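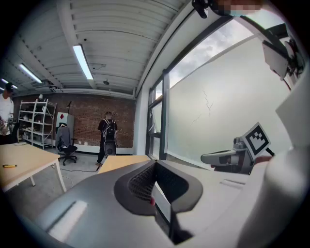 Séance 3. Le contraste de luminance et la lisibilité des signes

Un signe se lit d'abord par l'écart de luminance entre la figure et le fond, la teinte vient ensuite. Deux couleurs très différentes, un rouge et un vert de même clarté par exemple, donnent un texte pénible à lire. Le noir sur blanc reste le cas de référence : le carré imprimé sur sa carte blanche se détache nettement des gris voisins, alors que la petite marque rouge au bas de la grille noire passe presque inaperçue. On retiendra que la taille du signe et son contraste se compensent en partie.

Rappel de vocabulaire
Luminance : intensité lumineuse par unité de surface, en cd/m².
Clarté : luminance perçue, relative à un blanc de référence.
Polarité : positive si le signe est sombre sur fond clair, négative dans le cas inverse.

Étude de cas : la signalétique de Zeltport
Les panneaux de quai portaient un texte gris moyen sur fond bleu. La révision de septembre a gardé le bleu, assombri, et passé le texte en blanc. Les pictogrammes n'ont pas changé.

À rendre pour la séance 6 : relever 2 panneaux de polarité opposée et comparer leur lisibilité de jour (400 mots au plus).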